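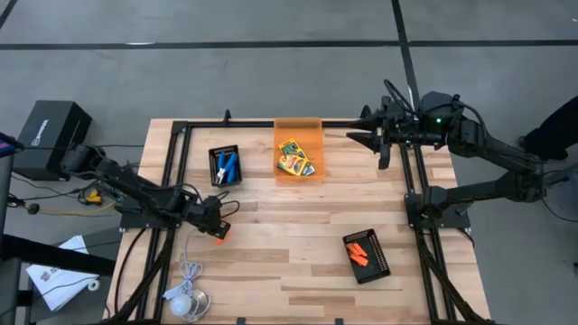
Is it really worth oiling a wooden bench when a varnished one needs next to nothing, a reader in Grimholm wanted to know, and could we please answer without getting carried away?

We'll try! Both are fine. Oil feels lovely under the hand and you can fix one bad patch without stripping the whole top. Varnish copes better with spills and neglect. If you know you'll forget about it until December, go with varnish and enjoy it.

Wooden benches and tabletops: your questions
Updated March 6, 2021

How do I tell what's on my bench now?
Put a few drops of water on a clean spot and wait 20 minutes. If the wood goes darker underneath, the finish is worn or there isn't much of one. If the water sits there in a bead, you've still got some protection. It won't tell you whether that's oil or varnish, so try a bit of fine sandpaper underneath the top, where it won't show. Varnish tends to come off as white powder.

Which oil should I use?
For a kitchen, check that the tin says it's suitable for food surfaces once cured. We've been using Huteck bench oil at the Flovcombe workshop and love the colour it gives pale timber — warm, but not orange. The Tsao one is thicker and slower to dry, and it suits darker boards.

How many coats?
Three thin ones on bare wood. Thin! Wipe off everything that hasn't soaked in, then leave it overnight. A sticky top nearly always means too much oil was left sitting.
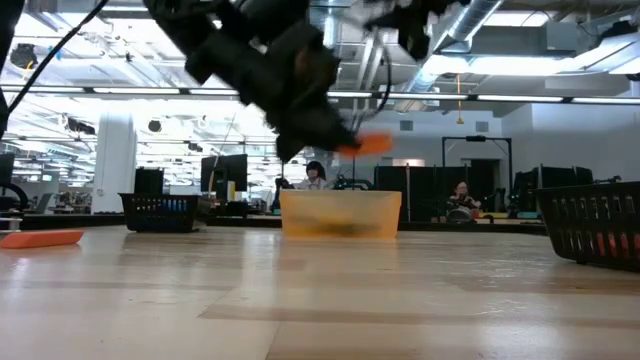
Pale wooden tabletop with an orange bin and black baskets.

What grit do I sand to?
Start with 120 if the top is rough, then 180, then stop at 240 for oil. Use 300 by hand between coats if it feels fuzzy. One customer went all the way to 2,000 and it felt like glass, but the oil hardly went in.

Can I get rid of a black ring?
Often, yes. It's usually iron from a tin or pan reacting with the wood. Oxalic acid wood bleach works a treat, but wear gloves and glasses and rinse it well. White rings are mostly moisture caught in the finish, and they may fade by themselves in a few days.

My top has a gap between two boards. Should I fill it?
Wait a season first. Wood moves, and a winter gap can close up by autumn. Filler put in too early gets squeezed out.

What about the rags?
Please lay oily rags out flat outside to dry, or drop them in a bucket of water. Bunched up in a bin, they can heat up and catch fire by themselves.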